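The arm that wouldn't stay stopped

Caught Etenesh Wako between two meetings and a cold lunch. She runs motion safety testing at Ovetti, which makes control software for small robot arms, and since May she has been chasing one fault. Most of what follows is from a call that started at 7:40 in the morning because that was the slot she had.

The fault, short version. You hit the stop. The arm stops. You clear the stop, and before anyone has asked for a move, the elbow swings.

"Not far. Thirty degrees of nothing much, if you're standing back," Wako says. "If you've got your face in there looking at a cable, it's a different conversation."

It first turned up at Musorby, a packaging shop with one arm on a bench. An operator cleared a stop and the elbow knocked a clipboard out of his hand. No injury. He wrote it up properly, with the time and what he'd pressed, and Wako is still grateful for that. "Half the reports I get say 'robot moved.' Well, yes."

The cause took a while. The controller keeps a short queue of moves. On a stop it is supposed to throw the queue away. It did, but the planner — separate program, separate clock — held its own copy of the last target and sent it again as soon as the link came back. If the gap was under 200 milliseconds the controller took it as a continuation and didn't ask for a fresh start command.

"So every part was doing what its own document said," she says. "That was a depressing afternoon."

Magdy Kettani, who wrote most of the planner, joined the call late and didn't argue with any of it. "I assumed the controller would refuse. They assumed I'd forget. There's a line in the spec you can read both ways and we each read it our way."

They rebuilt it in simulation before going near hardware again. Kettani set up the scene in a tool called Kodikara and ran the stop-and-clear sequence 815 times with the link delay changed each run. The bad restart came up in 30 of them.

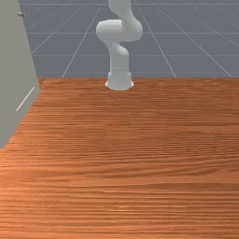
The simulated cell is bare on purpose, Wako says. She wanted the arm and the things it might reach, nothing to tidy up after each run. So the whole wooden top in front of the base is clear, and the only thing standing close by is the tall gray panel on the left. The panel matters. In the model it does the job of the guard at Musorby, and the question was wether the elbow could get to it from a folded pose. It could, in 4 of the bad runs.

"I'd been telling people it was a small motion," Wako says. "I stopped saying that."

The fix is in two places. The planner now drops its target on any stop, no exceptions. And the controller wants a new start command every time, whatever the gap. Kettani thinks the second one is overkill. Wako doesn't, and it shipped.

What about arms already out there? Longer answer. Customers on the current release got the patch straight away. The older Cuneck controllers can't take it, not enough memory, so those sites got a written procedure instead: clear the stop from outside the reach of the arm, wait, then walk in. She isn't happy with it.

"A procedure is a peice of paper. People are busy. I'd like those boxes gone by next year and I've said so to everyone who'll sit still."

I asked if the simulation would have caught it earlier. Kettani said no, their old test script always waited a full second before clearing. A person leaning on a reset button doesn't wait a second. The script now picks a random delay, starting from zero.

Wako had to go. Her next meeting was about the spec line. They still hadn't agreed on the wording.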